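May 19, 2023. Curncombe, teleop on cloth folding, cont.

Started late, left arm wouldn't home. Power cycled it twice, fine after. Checked leader/follower offsets, left wrist out by 5 degrees, rezeroed. Note for whoever's on next: do this BEFORE loading the task, not after like me.

Target for the cloth set is 561 demos, we were at 341 this morning. Plan was blocks of 20 then swap operator. Hands go sloppy after that and it shows in the traces.

Green cloth again. Right gripper goes for the near corner first, left waits in front. Much easier than both at once, tried that in January and kept dragging the whole thing accross the table.

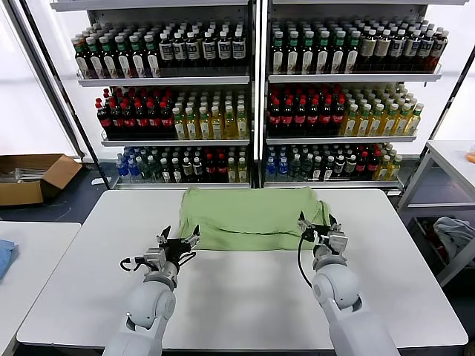

Laaksonen reckons we're being too tidy about it, every demo starts from nearly the same heap and the policy will fall over the first time it gets a properly screwed up one. Wants us to drop the cloth from height between takes and leave it how it lands, and keep the fumbled grasps in if the operator recovers.

Fair. Did the last block that way. Slower, more regrasps, binned two where I lost the corner completly and just gave up.

To do
- ask Prillby re spare finger pads
- tag recovered grasps separatley in the log
- shorter cable tie on left wrist??
- copy today's to the Nusley drive, not done yet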